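Vidia Gripper Simulator, Home License: Two Months In
Reviewed by Lurdes Sequeira, September 2019

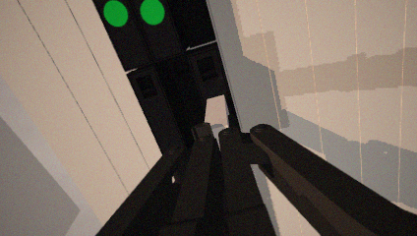 I bought Vidia because I had already broken one real gripper and my workshop budget could not absorb a second. The home license costs $85 a year. The real arm I teach on, a secondhand Godinho, cost me $1,995, and the seller threw in the dent for free.

Setup took an evening. The installer wants a folder name with no spaces and says so only after it has failed. Once past that, you get a gripper, a stock of simple blocks and nine practice rooms, which vary mostly in how beige they are. My students named the plainest one "the dentist."

Looks are not the selling point. Surfaces are flat, edges are hard, and everything has a grain to it, like television in my grandmother's kitchen. You can turn the grain down in the settings. I left it up, as my real camera is no better and I'd like the software to stay humble. Shadows come out jagged whatever you do.

The wrist view is where I spend most of my time, and it is good. You learn quickly how much of a small block disappears behind your own fingers on the approach, a lesson that cost me real money on the Godinho. Restarting after a bad grab takes one key. I have worn the print off that key.

Contact is the weak spot. Squeeze a block off center and it may slide politely out, or it may leave at a speed I associate with champagne corks. The April update was supposed to fix this. It fixed the fast exits in two rooms and, as far as I can tell, moved them to the others.

The manual is short and assumes you wrote the program. Support answered me in a day, with a kind note and a link to the manual.

I also tried Clemuden, which is prettier and wants a newer computer than mine, and the free Deddale demo, which quits whenever I resize the window. I've renewed Vidia for another year. If they're taking requests, I'd like a room with a rug.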